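Teaching by Demonstration: Frequently Asked Questions

Cutura Program for Household Manipulation
Participant and Partner Information

On this page: Taking part | The sessions | Recordings | For partner sites | Contact

Taking part

Who may apply to be a demonstrator?

Any adult who can sit at a control station for the length of a session and who has normal or corrected vision may apply. No background in engineering is required. Applicants who have worked in food service are welcome, as are those who have not.

Is training provided?

Yes. Each new demonstrator completes two half-day introductions before recording. The first covers hand guiding, in which the demonstrator holds the arm and moves it directly. The second covers remote control from the Urkero station, where the arm follows a pair of hand controllers. Most kitchen tasks are recorded by remote control. Hand guiding is kept for short motions such as approaching a plate or closing on a utensil.

May I choose which method I use?

Requests are considered, but the method is set by the task sheet. If a task sheet calls for remote control, the demonstrator's hands must stay out of the work area while recording is in progress.

The sessions

What does a kitchen session involve?

The demonstrator is given a task sheet and a counter prepared to match it. The current series, Light Meals, uses bread, eggs, citrus fruit, plates, trays and cutting boards. A sheet may ask for one item to be moved from plate to board, or for a short sequence of such moves. Demonstrators should read the full sheet before taking hold of the controllers. 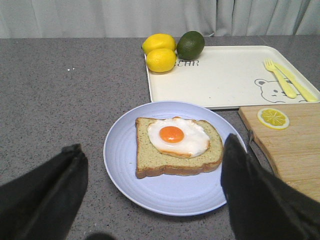
Objects are placed by the session lead and are varied between recordings. Demonstrators should not ask for an object to be returned to its earlier position, even if that position was easier to reach. A change of a few inches is useful to the program and is made on purpose.

How long is a session?

A session lasts 100 minutes, including one break. Evening sessions begin at 6:30 p.m. and are offered on Wednesday only.

How many demonstrations am I expected to complete?

There is no quota. The Light Meals series has 143 task sheets, and no single demonstrator is expected to work through all of them. Steady, unhurried motion is preferred to a high count.

What should I do if I make a mistake?

Continue, if it is safe to do so. A demonstration in which an item slips and is picked up again is kept and labeled as a recovery. Please do not stop the recording yourself; say "hold" and the session lead will stop it for you.

How firmly should soft food be gripped?

Soft items are the part of the work that new demonstrators find hardest. The controllers give only a limited sense of contact, so the camera view must be relied on -- watch the surface of the bread near the fingertip and slow down before touching it. Close the grip in small steps. Lift only when the fingers are where the task sheet asks for them.

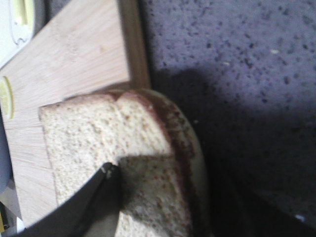 If the bread tears, the session lead will replace it and note the change on the sheet. Demonstrators are not charged for food or for damaged kitchenware.

Is the food eaten afterward?

No. All food used on the counter is discarded at the end of the session. Demonstrators with food allergies should list them on the application form so that suitable task sheets can be assigned.

Recordings

What is recorded?

The program records the motion of the arm, the opening of the gripper, the controller signals and the camera views of the work area. Sound is not kept. The demonstrator's name is replaced by a number before the files leave the site.

Can I withdraw my recordings?

Yes, by written request, up to the close of the series in December. After that date the files are combined and can no longer be separated by demonstrator.

For partner sites

What does a partner site need to provide?

A counter or table of standard height, even lighting, running water nearby and 260 square feet of clear floor space. The program supplies the arm, the control station and the Trutico recording software. Sites that already use the Nwankwo mounting stand may keep it, subject to inspection.

May a site write its own task sheets?

Draft sheets may be submitted for review. Each must name the objects used, the starting layout and the condition under which the task counts as finished.

Contact

Questions not covered on this page should be addressed to Nevzat Altıntaş, Demonstrator Coordinator. Please include your demonstrator number if you have one.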